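How to Set Up a Sorting Shelf for Toddlers and Preschoolers

By Hằng Ung
February - 7 min read

Sorting is one of the first pieces of math a small child can do alone. Before counting means much to them, most children can tell you that two things go together and a third one doesn't. A sorting shelf gives them a place to do that every day without you having to plan anything.

I ran a home daycare for a long stretch and still keep a shelf going for my grandchildren. The setup below costs very little and fits in a corner of a living room.

What you need

- A low shelf, no taller than the child's chest. Mine is a two-tier Omedeck bench that was sold for shoes.
- Four to six trays or shallow baskets
- Small bowls in plain colors
- Things to sort
- A closed bin for whatever is not on the shelf this month

You don't need a kit. Guvar and Sonlow both sell boxed sorting sets and I have used both. They're fine, but the pieces wander off under the couch and then the set is short. Loose supplies are easier to replace.

Step 1. Pick the spot

Put the shelf where the child already plays. A shelf in a back bedroom will not get used. Keep it off the main walking path, and leave enough floor in front of it for a small rug. If the shelf can tip, screw it to a stud with an L bracket before anything goes on it.

Light matters more than you'd think for color work. Yellow bulbs make white and cream look alike, and dark blue and black are nearly the same thing in a dim corner. Near a window is best.

Step 2. Choose what to sort

Start with one kind of object in two colors. Same size, same shape, same material. If you hand a two-year-old a pile where the red ones are round and the blue ones are square and some are bigger, you can't tell what they are sorting by and neither can they.

Good first materials:

- Wooden blocks
- Large pom-poms
- Socks
- Plastic lids from milk jugs
- Big buttons, for children over three only

Anything that fits through a toilet paper tube is too small for a child who still puts things in their mouth. Check every piece. I had a 500-piece bag of craft shapes once and ended up giving nearly all of it to a school, as most of the pieces went straight through the tube.

Step 3. Set out fewer pieces than you want to

Two or three of each color is plenty for the first week. Adults tend to overfill the tray. A child who faces a heap will dump it, and a child who faces a handful will usually pick one up and look at it.

Add pieces when the child finishes and goes looking for more. That may happen in a day or it may take a month.

Step 4. Match the bowl to the object

For the first round, the container should give the answer away. Red things go in the red bowl, blue things go in the blue bowl. Later you can switch to plain bowls and let the child decide which one is which.

Shallow bowls work better than deep ones. The child can see what is already inside and compare the next piece to it. Deep cups hide the pieces, and then the game turns into dropping things to hear the noise. There is nothing wrong with that game, but it's a different one.

If the bowls slide around, put a loop of tape under each one or set them on a rubber shelf liner. Liner is easier to wash. Tape holds better on bare wood, though you should lift it every week or so or it leaves a gummy line.
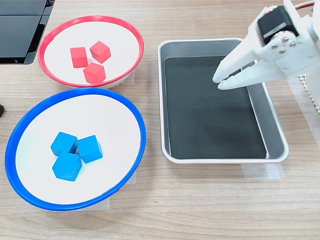
Step 5. Show it once, then stop talking

Sit beside the child, on the side of the hand they don't use much. Pick up one piece slowly. Hold it near the first bowl, then near the second, then put it where it belongs. Do two or three like that and push the tray over.

Don't name the colors while you do it. They can listen to you or watch your hands, and at this age both at once is hard. You can name colors at lunch.

If they put a piece in the wrong bowl, leave it. Most children catch it themselves when the tray runs out and they look over what they have. If they don't catch it, they aren't ready to, and you can try again on Thursday.

Step 6. Put it away together

Cleanup is half the activity. Everything goes back on the tray and the tray goes back on the shelf in the same place. I put a strip of masking tape on the shelf edge with a small drawing of what lives there.

Step 7. Rotate

Change one tray at a time. If you change the whole shelf at once the child has to start over with all of it. I swap the one that has been ignored longest and leave the favorites alone, even if the favorite has been out since fall.

An order that works for most children:

- Two colors, matching bowls
- Three colors, matching bowls
- Two colors, plain bowls
- Big and small, all one color
- Shape, all one color
- Two colors and two sizes together

The last one is a big jump. Some four-year-olds will sort by color, dump it out, and sort again by size. Others get stuck arguing with themselves. Go back a step if there are tears.

Cleaning and storage

Plastic and metal can go in the dishwasher in a mesh bag. Wipe wooden pieces with a damp cloth and dry them right away - soaking raises the grain and the paint goes soon after. I store off-season sets in Oshima snap boxes, one set per box, with the number of pieces written on the lid in marker so I know what to look for.

Children older than five will mostly be done with this shelf. Mine got turned over to puzzles and later to library books.

Comments (4)

marlo_k
We tried the sock one and my son now sorts all the laundry. Badly, but he does it. Do you leave the pairs folded or separate them?

Hằng Ung
Separate. Folded pairs are a good tray too, but he'll be matching bundles and the work is mostly done for him.

Tess in 726
Small apartment here with no room for a shelf. I keep the trays stacked in a kitchen drawer and she picks one. Works ok, though she wants the bottom one every time.

dadof2twins
What about two kids at once? I put out one tray and it ended in a fight. Got a bag of 1,000 pom-poms so supply isn't the issue, it's that they both want the same bowl.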